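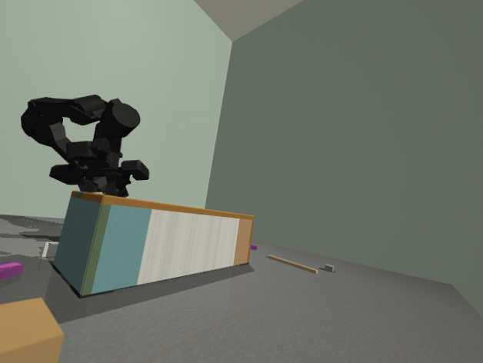

Futari publishes open rulebook for testing robot grippers in simulation

Futari is excited to announce the first public release of the Derkard Practice Guide, a plain-language set of rules for testing how robot arms pick up and handle objects in simulated rooms. The guide is free to read, use and adapt starting in March.

Labs everywhere run these tests, but they rarely count success the same way. One team scores a grasp the moment the fingers close. Another waits until the object has been carried and set down. The Derkard guide settles on eight core rules, covering object placement, lighting changes, grip checks and how failed attempts must be logged — and yes, every failed attempt gets logged!

"We wanted something a new student could pick up in the morning and be using by lunch," said Suha Mansour, who led the writing at Futari. "I'm thrilled with how much clearer our own results became once we followed it ourselves."

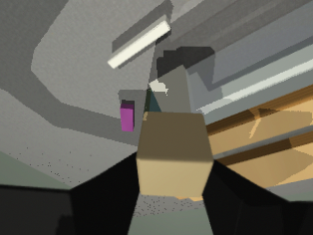
A simulated gripper holds a tan cube between its two fingers.

Under the guide, a published score needs at least 1000 trials per task, with 500 of them run in room layouts the control software hasn't met before. Camera views from every trial are kept with the results, so that outside reviewers can check a grasp for themselves.

Partner lab Presuvo has tried the rules on roughly 2000 trials, and its comments shaped the sections on clutter and dropped objects. A second edition, with a chapter on two-arm work, is already being drafted.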